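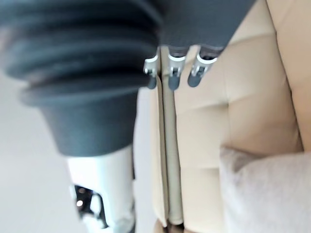
The beige sofa, behind a robot arm seen close up.

I'd been trying to get Uliana Hrytsenko on the phone since April, and when she finally picked up she was eating cereal. "Go ahead, I can chew and talk," she said. So we did it that way.

If you follow open-water swimming at all (there are dozens of us!), you know her as the woman who took second in the Clivach 46K last summer after leading most of the night. She's racing it again, and this time she's bringing a new coach, Thư Đồng, who used to swim the same lake herself and still holds a grudge against it.

"Thư hates that lake," Uliana told me. "She says the last 9 kilometers are where it gets personal. The wind comes down off the Tevari side and you just stop moving. You're swimming and the same barn is there. I know every board on that barn."

I asked if she replays last year's finish in her head, and there was a long crunch before she answered.

"Every day for a month, sure. Then less. I lost by 2 minutes after being in the water more than half a day, so of course you go looking for them. I had a feeding stop where I dropped the bottle. I had another one where I complained too long."

What did she complain about?

"Bananas. They were too warm."

Thư got on the line for a bit too, and she was more careful with her words than Uliana is. The big change in training, she said, is fewer long swims and a lot more work in choppy water. "She was already fit. I wanted her bored less and annoyed more," she told me. They swim six mornings a week, and Thư picks the windiest stretch she can find and paddles alongside in a kayak named Ông, Vietnamese for grandfather. It's a very old kayak.

I had to ask about the Andale relay, since half the emails I get are about whether Uliana will swim it. She groaned.

"I love the relay. It's the most fun weekend of the year. But it's too close to Clivach and I can't do both well, so this year I'm going to stand on the dock and yell at people."

She does have one worry, and it's the cold. The lake ran chilly last time and she's lost a little weight with all the interval work. "My mother has a plan for that," she said. "It's mostly dumplings."

We talked for over an hour, and a good part of that was about goggles - she has strong feelings about nose bridges, and I'm saving those for another column.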